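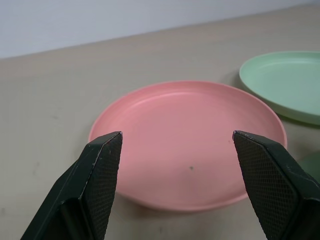 Surely, asked one reader of an early draft, you start with the motors? It's a fair thing to ask, and for a long time I'd have said yes myself, but after 11 evenings in the shared workshop in Cadville with the Trarketti kit spread out in front of us, I've come round to starting with the dinner table.

Chapter 4
Setting the Table

So we begin with plates, and with a bit of pretend food, and with two arms that have to share the same stretch of tabletop without getting in each other's way.

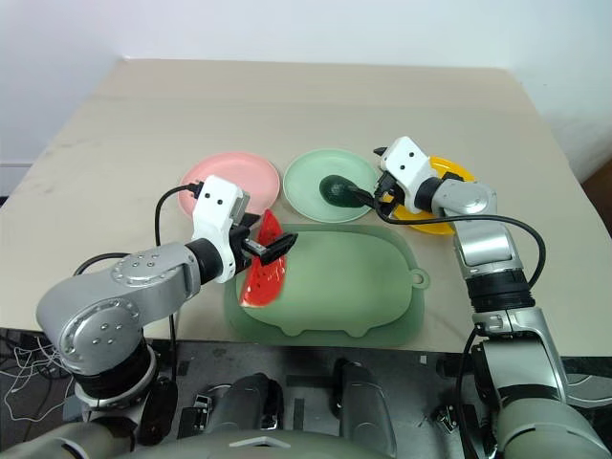

Plan on roughly 10 minutes of fussing before each run (more if you're like me!), and keep the speed setting at 2 until you trust your wiring. I'm fond of the Falov control board for this, though the Meesuk will do nicely if that's what you've got in the drawer. Open the fingers wide, come in slowly, and let yourself enjoy the watching.

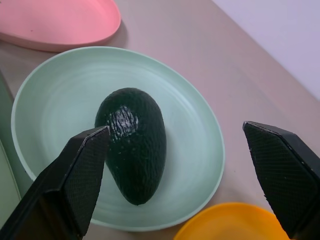
4.1 Closing the Fingers

Squeeze is the part everybody wants to rush.

Cadville Workshop Books | Contact | Copyright, all rights reserved | Back to top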